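Prendcombe Entertainment - Web Support
Ticket: Captions and chapter markers out of step in talk show catch-up
Opened by: Showbiz desk
Component: Gokex player, caption sidecar
Priority: raised from normal to high on the second day
Status: resolved, under watch

Summary as reported

Viewers of the late talk show on catch-up are seeing captions ahead of the speech. The first part of each episode is fine. After the studio performance the captions run early, so a guest's answer is on screen while the host is still asking the question. In the confession round this gives away the answer before the question is finished, and the desk has had complaints from viewers and from one guest's management.

Affected: episode 164 confirmed. The desk believes earlier ones are affected as well but has not checked them.

Steps to reproduce

Open the episode page in a desktop browser.
Turn captions on.
Play from the start and confirm that captions match speech through the opening monologue and the first guest.
Let playback run past the point where the performance has been removed.
Compare captions with speech when the second guest sits down.

Expected: captions match speech to the end.
Actual: captions early by several seconds, constant for the rest of the episode.

Entry 1

Reproduced on the first attempt. The offset does not grow, which rules out a frame rate mismatch. With a wrong frame rate the error would start at nothing and get steadily worse from the first minute. What we have is a step: correct, then wrong by a fixed amount from one point onwards.

The step falls exactly where the performance is cut. For background, the catch-up version never carries the songs, as the rights cover the live broadcast only. The editor marks each song in Rimix, Rimix writes a cut list, and the Gokex player's ingest tool takes the full broadcast recording plus the cut list and produces the shorter version. The same tool is meant to move the captions and chapter markers earlier by the length of whatever has been removed.

Chapter markers show the same fault. The marker for the confession round lands in the last part of the previous chat. The desk had logged this as a separate problem. I have merged the two tickets.

Entry 2

Checked the television app. Captions are correct throughout. The app uses a version with the captions burned into the picture before the cuts are made, so nothing has to be moved afterwards. The broadcast recording and the original caption file can both be taken as good.

Checked the original caption file against the uncut recording anyway. In step from start to finish.
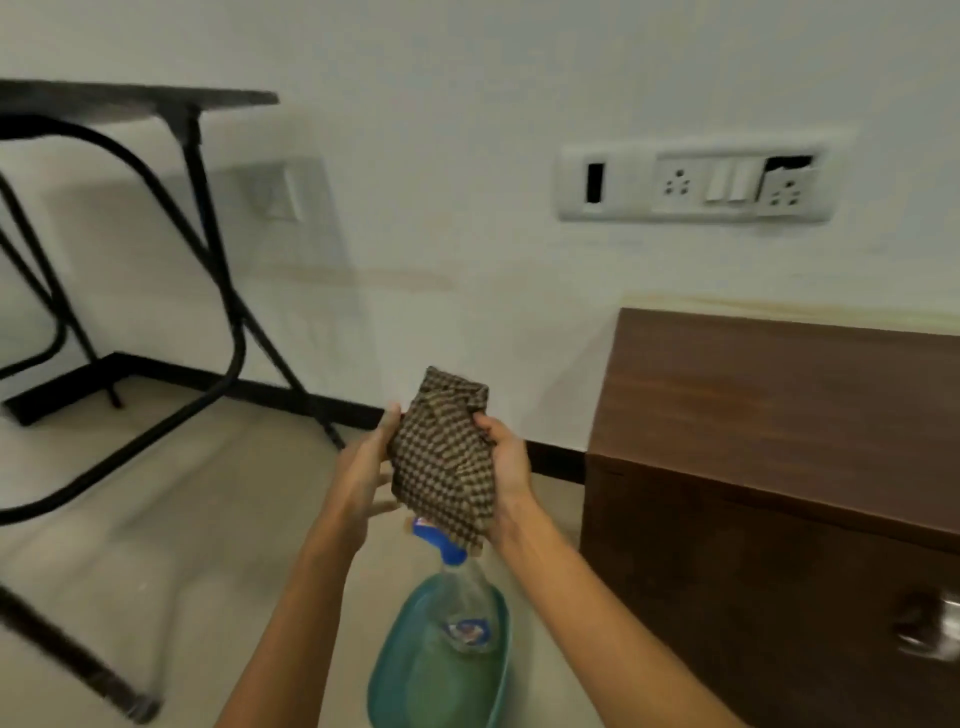 The next thing to look at was caching. We had a case last year in which the player page served a caption file from an earlier ingest for hours after a re-edit, and the symptoms from the viewer's side were much the same. Cleared the cache for the episode page, requested the caption file directly and compared it with the copy on the origin server. Identical. The file being served is the file that ingest produced, and the file that ingest produced is wrong.

Re-ran ingest from clean with the same inputs. Same output, same offset. The fault is repeatable, so a failed or partial job can be ruled out.

Entry 3

Request from the desk: can captions be switched off for the episode until a fix is ready. Declined. Plenty of viewers depend on them and early captions are still of more use than none. As a stopgap I have moved the second half of the caption file by hand, which took most of the afternoon. Chapter markers for the episode corrected by hand in the same pass.

The hand fix lives on the origin only. Any re-ingest will overwrite it. Note added to the episode record asking editors to leave it alone until this ticket is closed.

The clip pages are a separate matter. Short clips for the gossip pages are cut from the finished catch-up version and take their captions with them, so any clip made from the second half before the hand fix will carry the fault. The showbiz desk has a list of those and will re-cut the ones that are still getting traffic.

Entry 4

Tested an episode with no musical guest. Captions correct to the end. Tested an older episode with a performance, from before March. Captions correct to the end. Tested the first episode edited after March with a performance. Captions early after the song, by a slightly different amount from the original report.

So the fault needs a song, and it needs an edit made after March. The Rimix project template was replaced in March. Asked the edit suite what had changed. They supplied the change note, which covers new titles, a new loudness preset and a new way of marking performances. The first two have no bearing on this.

Under the old template the editor marked a single region from the host's introduction to the end of the song. Under the new one the editor marks the whole performance as before, and a second region inside it for the closing applause. The second region is there so that the promo team can find the applause quickly and drop it under a trailer. It was never meant to have any effect on catch-up.

Opened the cut list for the reported episode. Both regions are in it. Both are labelled as cuts.

Raised with Furtado, as they host the ingest tool and maintain our build of it. Sent them the cut list, the original caption file and the output caption file, and asked how the tool handles one cut lying inside another.

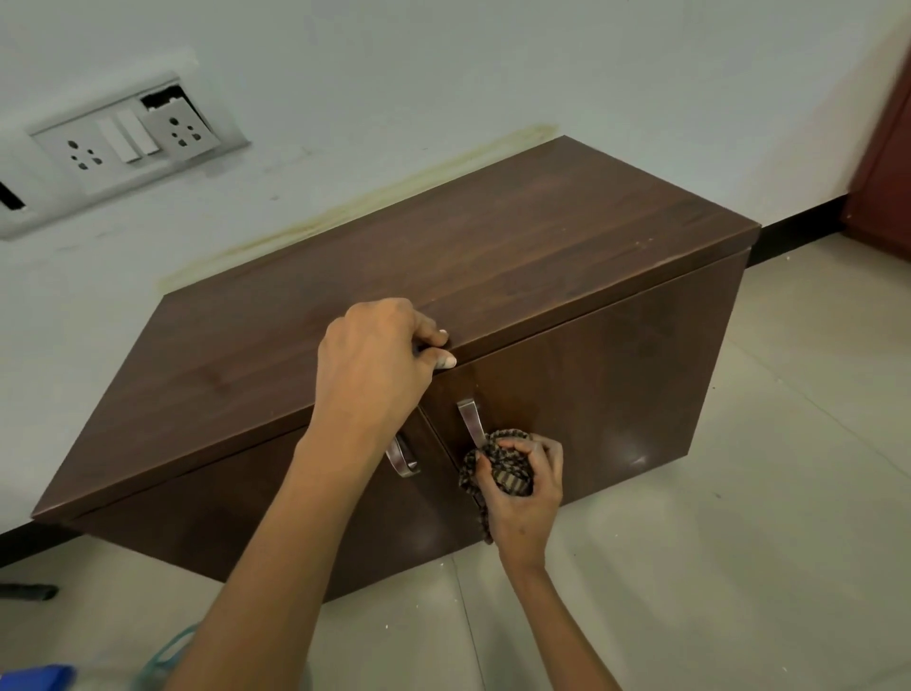 Furtado: Thank you for the files. We can confirm the result. The video side of ingest merges overlapping regions before it removes anything, so the inner region makes no difference to the picture or sound. The caption side reads the list line by line and adds up the lengths. It does no merging. Your applause region is being counted once as part of the performance and again by itself, and the captions are moved by both. Chapter markers go through the same routine as captions. We would regard nested regions as invalid input, but we accept that the tool should have rejected the list or at least written a warning. Can you tell us whether the inner regions are needed in the export?

Entry 5

Replied that the inner regions are needed in the project but have no purpose in the cut list.

Measured the applause in the reported episode and compared it with the caption offset. They agree to within 100 milliseconds, which is as fine as I can read it by eye. Did the same for the other affected episode and got the same agreement. The different offsets are explained by different amounts of applause. I consider the cause proven.

One oddity noted while measuring. Captions that should fall inside the applause region itself are dropped correctly, and the first caption after the song is moved too far and ends up overlapping the host's link into the song. The player shows both lines for a moment. A viewer had reported this as 'two people talking at once' and it had been closed as not reproducible. Reopened and linked here.

Entry 6

Two possible fixes.

Fix A: change the Rimix template so that applause is marked as a note and not as a cut. Notes are not exported. Promo can still search for them.

Fix B: Furtado to merge overlapping regions on the caption side, as is already done on the video side.

Fix A is in our hands and can go in straight away. Fix B protects us against the same mistake made some other way, for instance an editor marking a bleeped name inside a longer section removed on legal advice. I have asked for both.

Template change tested on a copy of the project. Cut list now contains one region for the performance. Ingest run on the test server, captions checked at the second guest, the confession round and the closing credits. All correct. Chapter markers correct. 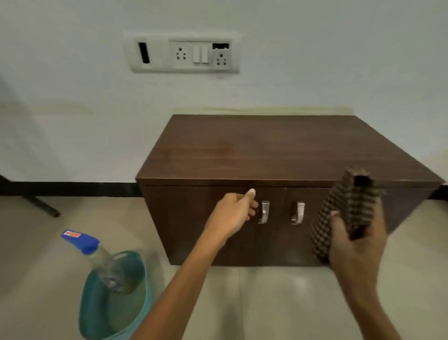 Template released to the edit suite at 4 pm. Existing projects keep the old marking until someone changes it by hand, as Rimix copies the template into each project when it is created and does not look at it again. Editors have been asked to convert any project that is still open.

For episodes already published I have written a small script that reads the stored cut list, removes any region lying wholly inside another, and sends the episode back through ingest. It makes no change to an episode whose list is already clean. It was run first against the reported episode with the hand-made caption file set aside. The output matched my hand version except at two captions, and in both places the script was right and I was wrong.

Entry 7

Script run against the remaining affected episodes overnight. All jobs finished. The showbiz desk has spot-checked the interviews with the most traffic and reports captions in step. The confession round marker now opens on the host reading out the card.

Re-ingest changes the version number of each episode, so saved positions were lost for viewers part of the way through. Web desk informed, as this will produce some messages to the help address. A standard reply has been drafted: playback will start from the beginning once, and the position will be saved as normal after that.

The Gokex player itself has needed no change. Disk use on the ingest server reached 100 per cent briefly during the run, with old and new versions both held until the check step had passed. No jobs were lost. Old versions since removed.

Entry 8

Furtado has supplied a build with fix B. Tested with the original faulty cut list: captions correct, and the log now carries a warning that names the inner region. Tested with two regions that overlap only in part, which we have not met in practice. Also correct.

Build to go live after the next episode has been published, so that the new template and the new build are not tried for the first time on the same night.

Actions outstanding

Edit suite to confirm that no open projects still use the old applause marking.
Showbiz desk to finish re-cutting clips from the affected interviews.
Support to remove the note from the episode record.
Support to close the linked 'two people talking' report once the viewer has confirmed.

Ticket stays under watch until the next episode with a live performance has gone through ingest on the new build.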